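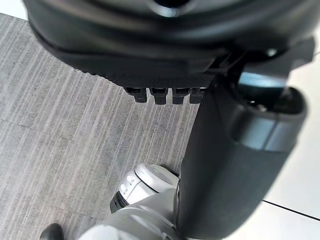 Dark gray, up close.

Home Diary Running Garden Older entries About

September, 6 a.m.

Back from my run and I can't feel my toes, so I'm writing this with my feet shoved under the heater. I did the long loop from Covamham out to Ondness and home again, my first time doing the whole thing without walking! Well, I stopped at the gate to retie a shoe, but I'm counting it.

The new shoes are still a puzzle. I bought the Juvano ones at Hinrichs because the old pair had worn right through at the heel, and they feel great on the flat and awful on anything steep. My left knee grumbled all the way down the hill past the church. I'll give them 2 more weeks and then I'm going back to ask for the wider size (I should have asked in the first place, but there was a line behind me and I got shy).
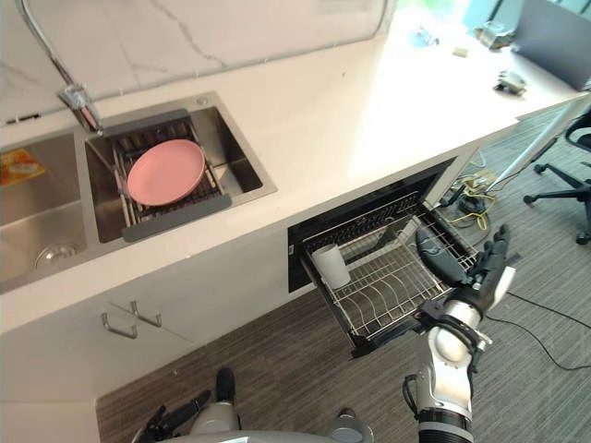

Pink plate on the rack.

I had toast before I left, which I never do, and I think it helped. Usually I'm starving by the bridge and spend the last stretch thinking about eggs. This time I thought about the fall race instead – up to 3000 people, the flyer says, and I don't like crowds even when I'm standing still. I keep telling myself I can start at the back and let them all go.

I'm number 28, by the way. That's a nice low one and I've decided it's lucky.

The fields were full of geese this morning, all facing the same way, and there was mist lying along the river so thick I could only hear the water. I ran that part slowly on purpose. My time was terrible and I don't care one bit.
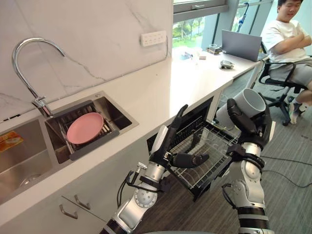

Later, 9 p.m.

Knee is fine, calves are not. Came down the stairs sideways holding the rail. I soaked in the tub until the water went cold and read the race rules again – no headphones, so I need to get used to hearing myself puff. Short run tomorrow if it doesn't rain, old shoes, and I'm skipping the hill.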